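Folding sweaters on a bed vs. a table, and where does it all go in summer
Forum: Home & Laundry > Storage and Closets
Page 1 of 1

undton_flats
Posted 7:42 am

I have a two-room place with no dresser in the bedroom, only a narrow closet with one rod and a shelf. Every spring I move the heavy clothes into bags and push them under the bed or on top of the closet, and every fall I pull them out and they look terrible. Deep creases across the front, collars bent over, and a stale smell that takes two washes to get rid of.

Two questions. First, do you fold knits on the bed or do you use a table? I only have the bed and I think the soft surface is part of the problem. Second, are the big clear plastic bags fine for six months or should I buy proper boxes?

Budget is small. I saw a set of lidded boxes from Cernby but I would need at least four and I'm not sure they fit under my bed frame anyway.

potholder42
Posted 8:15 am

Table. If you don't have one, use the floor with a clean sheet over it. A mattress gives under your hands and the sleeves end up at different lengths. I did it on the bed for years and everything came out shaped like a pillow.

Boxes over bags, every time. Bags slump and whatever is at the bottom gets crushed.

Marrow_and_Rye
Posted 8:31 am

Disagree on the table. I fold everything on the bed and it comes out flat. What matters is making the bed first and pulling the cover tight. If the cover is bunched up you are folding on top of hills.

Also fold less. A sweater needs the sleeves in and one fold across the middle. People fold in thirds and then in half again and then ask why there are lines.

undton_flats
Posted 8:40 am

I do fold in thirds and then in half again.

Marrow_and_Rye
Posted 8:44 am

Well, there you go.

gray_heron
Posted 9:20 am

The smell is a separate problem from the creases. It usually means one of two things: the clothes went in a little damp, or they went in worn once and "clean enough." Body oil you can't smell in April you can smell in October. Wash everything before it goes away, even the things you wore for an hour, and leave it out a full day after it feels dry. Thick cuffs and waistbands hold water longer than the rest.

As for bags, I wouldn't keep wool in sealed plastic for half a year. Cotton and acrylic have been fine for me.

potholder42
Posted 9:36 am

Agree on the cuffs. I turn them inside out on the rack.

Iltodby_Annex
Posted 10:05 am

I looked at the vacuum bags before anyone here brings them up. Good for blankets. Bad for sweaters, in my experience. They save a lot of room but the creases from those were the worst I have had, and two of mine leaked air by midsummer so they were full size again anyway.

The Cernby boxes are OK. The lids on mine crack at the corners if you stack more than two. Measure the gap under your bed at the lowest point, which on mine is the center support and not the side rail.

undton_flats
Posted 10:22 am

Measured. I have a little under seven inches at the support. So the boxes are out and I'm back to bags or the top of the closet.

What do people do about the bed cover? I have a heavy one for winter and it takes up as much room as all the sweaters together.

lintroller_98
Posted 11:10 am

I'm in a small place too and I have done the bag method for a long time, so I'll put down how I do it. I don't think bags are as bad as people are saying.

I strip the closet in one go and put everything on the bed. Then I take one thing at a time. Check the neck and the underarms, check for pulls, and look at the care label if I don't remember what it is made of. Anything that needs washing goes in the hamper right then. Anything I didn't wear all winter goes in a separate pile by the door and I decide on that at the end, because if I stop to decide each one I'm there until dark.

Knits go down flat with the front facing the cover. I smooth from the middle out to the sides with the palm, sleeves across the back, then one fold up from the hem. I leave the neckline alone until last and straighten it by hand. 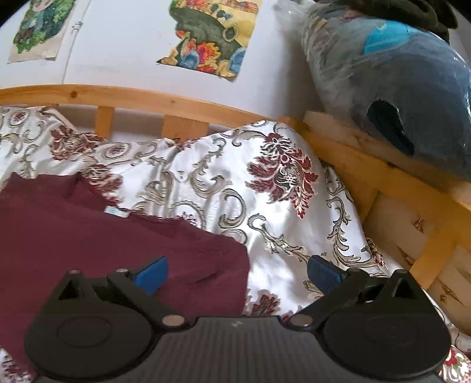
Then they go in the bag with the heaviest at the bottom, folded edges alternating left and right so the stack doesn't lean. I only fill a bag to two thirds. That is the part most people skip. A full bag gets tied too tight and presses everything into one lump, and a bag with some slack can be laid on its side and still slide under a low bed. I tie it loosely and don't push the air out.

Clear bags are worth it over the black ones. If there is a cold week in May I can find the one sweater I want without opening three bags. And nobody in the house mistakes them for trash, which did happen to me once with the black ones – a whole bag of scarves gone.

For the bed cover, fold it lengthwise to the width of the closet shelf and then roll it. Rolled, it doesn't take a crease. I put an old pillowcase over it for dust.

gray_heron
Posted 11:28 am

Two thirds is good advice. I would still put a cotton pillowcase around anything wool inside the bag.

lintroller_98
Posted 11:35 am

I should do that. Most of mine isn't wool.

potholder42
Posted 12:02 pm

I still say slumping. You lay that bag on its side and by August the stack is a heap. I have seen it in my own closet. But with under seven inches I suppose there is no choice.

Admasu_St
Posted 12:47 pm

There is a choice. Low rolling trays, or just the drawer out of a broken dresser. I got two drawers off the curb, screwed casters on, and laid an old sheet over the top. They hold their shape and cost me only the casters. Check that the casters plus the drawer still clear your support. Mine stand six inches high in total.

Marrow_and_Rye
Posted 1:05 pm

Check curb drawers for bugs before you bring them inside. Joints and the underside of the bottom panel.

Admasu_St
Posted 1:11 pm

Yes, do that. I left mine out on the porch and scrubbed them first.

undton_flats
Posted 6:58 pm

Thanks all. I pulled the cover tight and tried the single fold on five sweaters and they do look better than what I had. I'm going to use bags at two thirds for the cotton ones, pillowcases for the two wool ones, and keep an eye out for drawers. The bed cover is rolled and on the shelf now. It sticks out past the edge by a few inches but the closet door closes.

Does anyone put anything in the bags for the smell, or is washing enough?

gray_heron
Posted 7:30 pm

Washing is enough. Cedar if you like it, but keep it off light fabric.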